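Lurko Hand-Held Gripper Finger Set – Product and Safety Information

Part number 1129
Page revised 2/4/20

Overview

The Lurko finger set is a replacement pair of slotted fingers for hand-held grippers used in teaching robots to handle clothing, bedding and other soft goods. The set is supplied by Cavix and fits the Mak side-arm frame without drilling. Each set contains one left finger, one right finger, the pivot pins and a return spring.

Customers who bought this item before the current revision should read the notice below before further use.

Notice of fault: late release under load

Cavix has received reports of fingers that stay closed after the trigger is let go. In each case the fault appeared while two operators, or one operator with two grippers, were holding the same piece of fabric under tension. The side load presses the finger against the inner face of the frame. As the pivot pin wears, the finger binds there and the return spring is too weak to open it.

The fault can injure the operator. When one gripper releases and the other does not, the fabric may snap back toward the face or pull the tool out of the hand. One operator at the Eltby test site received a bruised wrist in this way. No other injuries have been reported.

Affected sets

All sets shipped before September with the plain steel pivot pin are affected. The newer pin has a groove cut around its head. Sets with the grooved pin may remain in service and require only the normal inspection.

Interim instructions

Sets with the plain pin may be used for light items handled with a single gripper. They must not be used for stretching, spreading or two-handed folding until the pin has been replaced. If a finger sticks, move both hands toward each other until the fabric is slack, lay the tool down and open the finger by hand. Do not pull harder to free the garment.
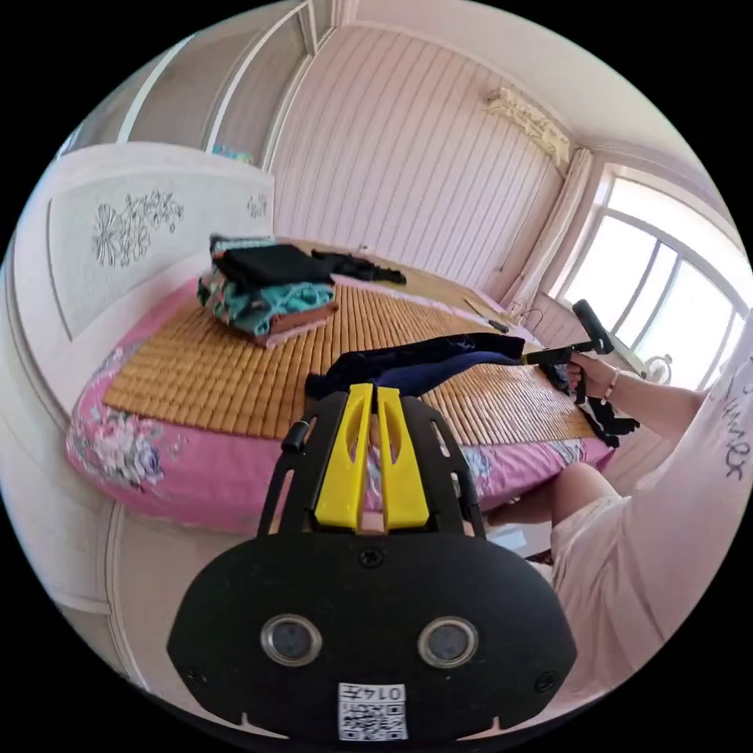
Tension should be kept to the least the task allows, and the face should be kept out of the line of the fabric. This applies to repaired sets as well – a new pin reduces binding but does not remove the force stored in a stretched cloth.

Inspection and replacement

Check the pins every 3000 closing cycles. Replace the pin and spring together if the finger moves from side to side by more than 2 mm at the tip. Pin kits are sent free of charge to owners of affected sets and are normally delivered within 5 working days. Requests should be made through the Cavix parts desk and should state the part number and the number of sets owned.

Worn pins should be returned in the bag provided with the kit.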